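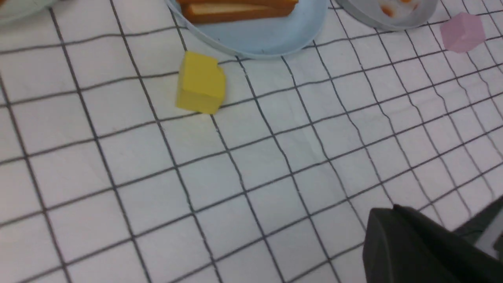

Room treatment and microphone placement for a two-voice folk recording

Project report, Recorded Music Production, second year
Submitted 2/10/24

1. Aim

The project compared two methods of recording a vocal duo with acoustic guitar in the same room. Method A used one stereo pair at a fixed distance. Method B used a separate close microphone for each singer and one for the guitar. The song was Trulby, a traditional-style ballad in 3/4 written for the course, with close harmony in the chorus and a single voice in the verses.

2. Room and equipment

All takes were recorded in the Hondent rehearsal room on the lower floor of the music building. The room is rectangular, with a hard floor, one curtained wall and a low ceiling. Early test recordings had a clear build-up in the low mids when the guitar was played near the corner by the door. The performers were moved towards the centre of the room and two absorber panels were placed behind them.

The microphones were small-diaphragm condensers for the stereo pair and guitar, and large-diaphragm condensers for the close vocals. Everything ran through a Tundeck eight-channel interface at 24 bit, 48 kHz. No compression or equalization was used on the way in. The song was played at 70 beats per minute. A click was given in headphones for four bars and then muted, as the singers drifted sharp when it stayed on.

3. Procedure

Three full takes were recorded with each method. For Method A the pair was set at head height, 110 degrees apart with 17 cm between capsules. Balance between the voices was set by moving the singers. The lower voice had to step forward in the chorus, and this was marked on the floor with tape.

For Method B the singers stood facing each other with the microphones back to back between them. Spill from the guitar into the lower vocal channel was high in the first take, and the guitar player was turned away from the singers for the second and third.

4. Mixing

Method A needed little work. A high-pass filter and a gentle cut at 700 Hz were applied to the stereo file.

Method B took much longer. The guitar channel was time-aligned to the vocals by hand. A wide boost at 3000 Hz was added to the lead voice for clarity in the verses and automated down in the chorus, where it made the consonants of the two singers clash. A short room reverb was added to all channels.

5. Listening test

Both mixes were matched in level and played to the Costache seminar group without labels. Listeners were asked to rate blend, clarity of words and overall preference. Method A was rated higher for blend. Method B was rated higher for clarity of words, mostly in the second verse. Overall preference was close, with a small lead for Method A.

6. Discussion

The results fit what was expected for material of this type. Close harmony depends on the singers hearing and adjusting to each other, and the stereo pair kept those adjustments intact. In Method B some were undone by fader moves in the mix.

The comparison has two weak points. The Method B takes were recorded second, when the performers knew the song better. The guitar player's position also changed between takes, so the three Method B takes are not strictly equal. A repeat session in February would alternate the methods take by take and keep the seating fixed.

The session files and both mixes are stored on the course drive, with the microphone distances listed in the track notes.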